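**Thu 7 March - bench 2, Drarnham**

Fruit props back from the store. Washed in lukewarm water with a drop of washing-up liquid, rinsed, left on a towel for 60 minutes. The dust sits mainly in the netting of the melon; a soft toothbrush shifts it, a cloth does not.

Grapes need more care. Lift by the main stem only, never by single berries. Two berries came off a spare bunch last July and the Clesier glue left a white bloom round the joints. Mỹ Ung suggests trying the Nogueira adhesive on scrap first. Not done yet.

Packing order for the white basket: melon in the middle, grapes against the walls, small red and yellow pieces at the low end. Stems upwards where they allow it. Red bins stay on the bench to the right, joined together.
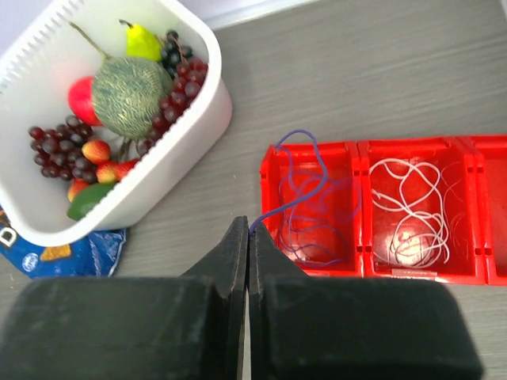 White basket with melon, pear and grapes; red bins and purple string on the same table.

Label for the basket will be 103. Old label 301 to be struck off the Grellalik sheet.

To do: check the pear stem - it worked loose once before. Order 12 more towels.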